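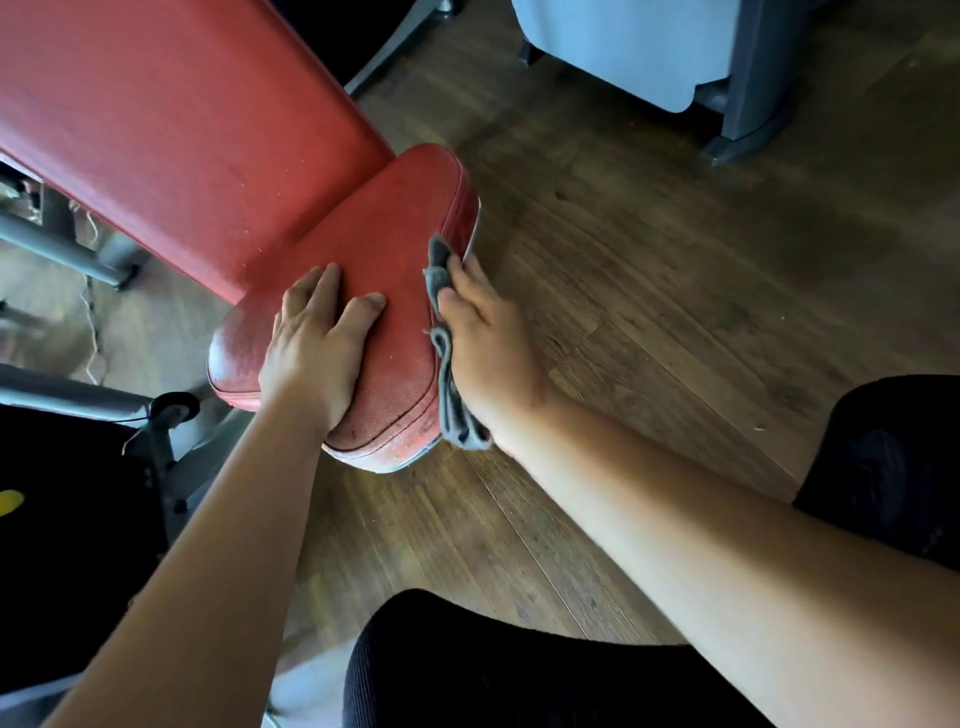 Teodor Stoica hired me because I told him I liked cleaning, and I only told him that because I needed the money. Fourteen-dollar lie, I figured. Then he strapped a camera to my head and said great, go like cleaning for eight hours.

The company was Lodix, and the thing we were feeding was called Nomo. Nomo lived on a server over in Gandstead and had never touched anything in its life. It learned to wipe by watching us wipe — benches, pads, seats, whatever the gyms in town would let us at. Every wipe was an episode. Start, wipe, hold still, stop. By September I had 1,477 of them and a dent in my forehead.

"You hold with your left," Lamduan Rungrueang told me one night. She reviewed my episodes, so she knew my hands better than my own mother did. "Flat, fingers out, like you're calming down a horse."

"Is that bad?"

"No, it's just you. Usa pinches. Lertchai uses his elbow, God help us."

I thought about that all the way home. Somewhere in there was a version of me with no head and no rent, just two forearms and a rag, pressing down on vinyl.

My favorite place was Jitpraphai, a little gym with old red benches. One of them had a seat so cracked you had to go easy along the rim or you'd catch the peeling part with the cloth. I always went easy. My dad had a kitchen chair like that, and he'd smack your wrist if you picked at it (I picked at it constantly, it was the best chair in the house!). So I'd hold the seat steady and run the rag along the seam, slow, and then do the corner twice. You weren't supposed to do anything twice. Teodor had a rule about it.

Lamduan never flagged me. I asked her why and she said her screen must've frozen.

Then one evening Theerawat Nilsuwan called everybody into the back office to see Nomo try it for real. They had a pair of arms bolted to a table and an ugly brown stool cushion somebody had found on a curb. We all stood there with our coffees. It took Nomo 50 seconds to pick up the rag, and Usa Thongsuk whispered that she'd dated faster.

The left arm came down first. Flat, easy, on top of the cushion. The right one started along the seam and went slow, got to the corner, and stopped.

Then it went back and did the corner again.

"Huh," said Teodor. "Where's it getting that?"

Lamduan drank her coffee. I looked at the floor and asked him if we were still getting paid for the hour.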